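Limescale, drips and hard water: your questions answered

I've been writing about living with hard water since we moved to Camska, where the kettle went crunchy in a fortnight. The same questions land in my inbox over and over, so I've put them all on one page. Last updated May 11, 2023.

How do I know if my water is hard?

Look in your kettle! If there's a chalky crust on the bottom, you've got your answer. Your water supplier should also have a postcode checker on its website, and you can buy paper test strips for very little (I got mine from a market stall and they matched the supplier's figure pretty well).

Is it bad for me?

I'm not a doctor, but I've drunk the stuff for years and the usual advice is that it's fine. I like the taste now. Soft water at my sister's feels a bit flat to me, and I can never get the shampoo out of my hair there.

What do you use on the bathroom sink?

White vinegar and warm water, half and half, in an old spray bottle. I do the basin and leave it ten minutes while I get on with something else, then rinse like mad. Please don't use it on marble or any other natural stone, as the acid eats into it. If you don't know what your worktop is made of, stick to a drop of washing-up liquid. 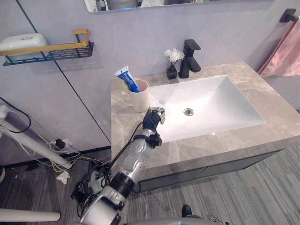

For the crust where the tap meets the worktop I soak a strip of kitchen roll, wrap it round the base and come back after a cup of tea. An old toothbrush gets the rest. And never, ever mix vinegar with bleach – it gives off a nasty gas.

Does vinegar ruin black taps?

It can do. Dark finishes are often a coating, and coatings don't love acid. I'd check the maker's leaflet first and keep to a soft cloth and soapy water if you've lost it. Drying the tap after you've used it does more good than any spray, dull as that sounds.

Why does my toothpaste foam less at home than on holiday?

Hard water again, I reckon. Soap definitely lathers less in it, and I'm fairly sure I notice it with toothpaste too. Don't squeeze out more to make up for it, you'll only get through the tube faster. 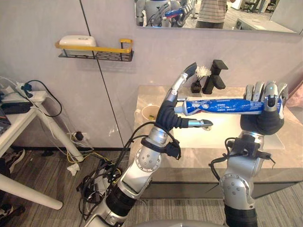 Should I get a water softener?

We did, in June last year, after a lot of dithering. I had two quotes, one for 552 pounds and one for 1384 pounds, both with fitting, and the dearer one was for a bigger tank than we'd ever need. We went for the cheaper one, an Ilora. It takes block salt, it lives under the kitchen sink and it's lost me the cupboard where the big pans went.

Do measure your cupboard before you fall in love with anything. Ask about the drain connection too, I forgot and it meant a second visit.

Why have my towels gone like cardboard?

Minerals left in the fibres, plus too much detergent. Use a bit less powder than you think, skip the fabric softener (it coats the loops and they stop soaking anything up) and give each towel a really good shake before you hang it. I also do an extra rinse when I remember.

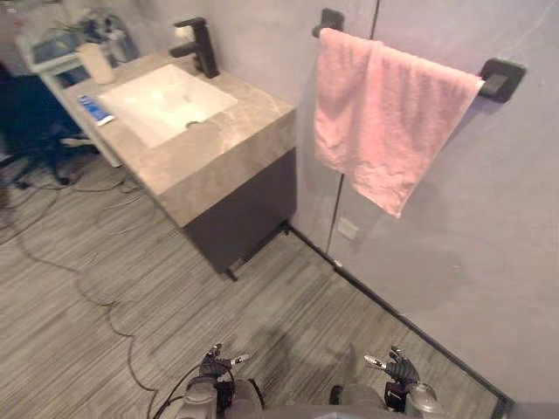 Santino Sepúlveda wrote in to say that ten minutes in the tumble dryer before line drying made more difference than anything else he'd tried, and that he'd given up on vinegar in the drum after reading it can be hard on rubber seals. I've tried his dryer trick since and I'm a convert.

Can I send you a question?

Please do! The contact form is at the top of the page. I'm slow in the school holidays but I read everything, and if you're asking about a dripping tap, tell me whether it's the hot or the cold side.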